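Unit 4: Retaining and Expanding Local Firms

Read before class on Tuesday. Bring the Drundetti worksheet, filled in as far as you can get.

## Where we are

The last unit dealt with recruitment: how a county advertises a site, what a company looks for when it compares sites, and how the two sides bargain over taxes and roads. This unit deals with the firms that are already in town. The usual name is business retention and expansion, shortened to BRE. Most of the people who work in a small economic development office spend more hours on BRE than on recruitment, although it gets much less press.

The running case is Jilow, a former mill town of 2,000 households with one highway exit and a rail spur that sees a train a few times a week. Its largest private employer has 562 workers. The next largest has 60. After that the list drops off quickly into shops, trades, a dental practice, two trucking outfits and a handful of small manufacturers.

## Terms

**Base employer.** A firm that sells mostly to customers outside the area and so brings money in. A machine shop that ships parts to other states is a base employer. A barber is not.

**Local-serving firm.** A firm whose customers live nearby. These firms matter to residents, but their sales rise and fall with local income.

**Leakage.** Spending by residents that goes to sellers somewhere else. If people in Jilow drive to the next county for tires, tire spending is leaking.

**Visitation program.** A set schedule of meetings in which staff call on local firms, ask the same questions at each one, and write down the answers in the same format.

**Early warning sign.** A fact that suggests a firm may shrink, close or move. Common ones are a lease with less than a year left, an owner near retirement with no successor, a recent sale to an outside company, and falling water or power use.

## The visit

A visit lasts under an hour. Two people go. One asks questions and the other takes notes. It is best to see the workplace as well as the office, and to do the walk first if the owner is willing, as people talk more easily once they have shown you something.

Standard questions:

- What do you make or sell, and who buys it?
- Are sales up, down or flat compared with last year?
- Which jobs are hard to fill?
- Do you own or lease the building? When does the lease end?
- Do you expect to need more space, or less?
- What do you buy from outside the county that you would buy here if you could?
- Has the city or county caused you any trouble with permits, water, streets or signs?

The last question often takes up half the meeting. Write down what you hear and do not argue. Promise a reply by a certain day and keep to it, even when the answer is no.
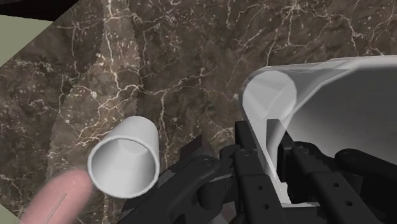

*Brown marble surface with white and cream veining (computer rendering).*

## Drundetti: reading a visit report

Drundetti is a stone and tile finisher in Jilow with 60 employees. It leases its building. It sells countertops and floor pieces to contractors in three states, so we treat it as a base employer. The visit report says the following:

1. Sales are up for the second year in a row.
2. The lease ends next June. The landlord has not replied to two letters.
3. The firm turned down one large order because it had no room to store slabs.
4. Saw operators are hard to find. Office staff are not.
5. The access road floods in heavy rain and trucks have to wait.

Students tend to rank item 4 first, since workforce problems are the most talked about. Look again at item 2. A growing firm with a lease running out and a landlord who does not answer is a firm that is probably looking at other buildings. Some of those buildings will be in other counties. Item 3 points the same way.

Item 5 is the one the city can act on soonest. A drainage repair is cheap next to most incentives, and the firm will notice it every time it rains.

## Finding room to grow

When a local firm needs space, the office has four things to check, in this order:

1. Can the present building be extended? Look at the lot lines, the setback rules and who owns the parcel next door.
2. Is there a vacant building in town that fits? Ceiling height, floor load and truck access rule out more buildings than floor area does.
3. Is there a serviced lot, meaning one with water, sewer and power already at the edge?
4. Can the firm split, with storage in one place and production in another? Owners dislike this, and the added handling cost should be worked out before anyone suggests it.

Jilow has one vacant building of the right size, the old Olloseo warehouse. The floor is strong enough. The loading doors are too low for a modern trailer, and raising them would cost around a year's rent. The question for discussion is who should pay: the owner, the tenant, or the city through a loan.

## Small loans

Many counties run a revolving loan fund. Money is lent to local firms, repaid with interest, and lent again. The fund in our case, Solís Valley Business Loans, lends for equipment and building work but not for payroll or old debt. It normally takes second place behind a bank, so if the borrower fails, the bank is paid first.

Points to watch:

- A fund that never has a loss is probably lending to firms a bank would have served anyway.
- A fund with many losses will run dry.
- Job targets in the loan agreement should say when the jobs are counted, and whether part-time jobs count.

## Worksheet

Part A. Classify each firm on the Jilow list as base or local-serving. Several are mixed. Say which way you leaned and why.

Part B. Write a one-page follow-up letter to Drundetti. Answer items 2, 3 and 5 from the report. Do not promise money.

Part C. The 562-worker employer has declined a visit twice. List other ways the office could learn whether early warning signs are present, using public records only.

Part C will be gone over in class. Parts A and B are handed in on paper at the start of the session.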